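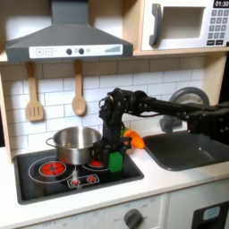 Bloc vert au-dessus d'une plaque de cuisson noire, près d'une casserole en inox.

Réseau Cetico – Prévention et santé publique
11 octobre 2018

1/ Le réseau Cetico ouvre sa campagne de vaccination contre la grippe saisonnière. Les informations pratiques destinées aux patients, aux aidants et aux professionnels figurent dans les messages qui suivent.

2/ La vaccination est recommandée chaque année aux personnes de 65 ans et plus, aux femmes enceintes quel que soit le terme de la grossesse, ainsi qu'aux personnes atteintes de certaines maladies chroniques (asthme, diabète, insuffisance cardiaque ou rénale, notamment).

3/ Elle est également recommandée aux professionnels de santé et à l'entourage des nourrissons de moins de six mois présentant des facteurs de risque de grippe grave.

4/ Trois sites accueillent le public : le centre de santé Kadow, la maison médicale Crabtree et l'antenne Fudarent. Les deux premiers reçoivent avec ou sans rendez-vous. L'antenne Fudarent reçoit uniquement sur rendez-vous, le matin.

5/ Le réseau a commandé 3 430 doses pour l'ensemble de ses sites. La première livraison est répartie entre Kadow et Crabtree ; l'antenne Fudarent dispose pour l'ouverture de 300 doses.

6/ Documents à présenter : la carte Vitale et, pour les bénéficiaires, le bon de prise en charge adressé par l'Assurance maladie. Les personnes éligibles qui n'ont pas reçu ce bon peuvent demander à leur médecin ou à leur sage-femme de l'éditer.

7/ La protection s'installe en deux semaines environ après l'injection. Il est donc conseillé de ne pas attendre les premiers cas dans l'entourage pour se faire vacciner.

8/ Une rougeur ou une douleur au point d'injection, une fatigue ou une fièvre légère sont possibles et disparaissent en général en quelques jours. Le vaccin injectable est inactivé : il ne peut pas provoquer la grippe.

9/ En cas de fièvre ou d'infection aiguë le jour prévu, le rendez-vous est reporté sans formalité. Toute allergie grave connue, ou toute réaction à une vaccination antérieure, doit être signalée à l'accueil.

10/ Établissements d'hébergement : des équipes mobiles se déplacent auprès des résidents et du personnel. Plus de 70 établissements partenaires ont déjà transmis leurs besoins. Les autres sont invités à le faire avant la fin du mois d'octobre, au moyen du formulaire habituel.

11/ La vaccination ne dispense pas des gestes usuels – lavage des mains, port du masque en cas de symptômes, aération quotidienne des pièces. Ces consignes s'appliquent aux visiteurs de tous nos sites.

12/ Le centre Kadow modifie ses horaires pendant la campagne et ferme une heure plus tard en semaine. L'entrée se fait par le bâtiment B, bureau 99. L'accès pour les personnes à mobilité réduite reste inchangé.

13/ Pour toute question d'ordre médical, il convient de s'adresser à son médecin traitant ou à son pharmacien. Le secrétariat du réseau ne délivre pas d'avis individuel par messagerie.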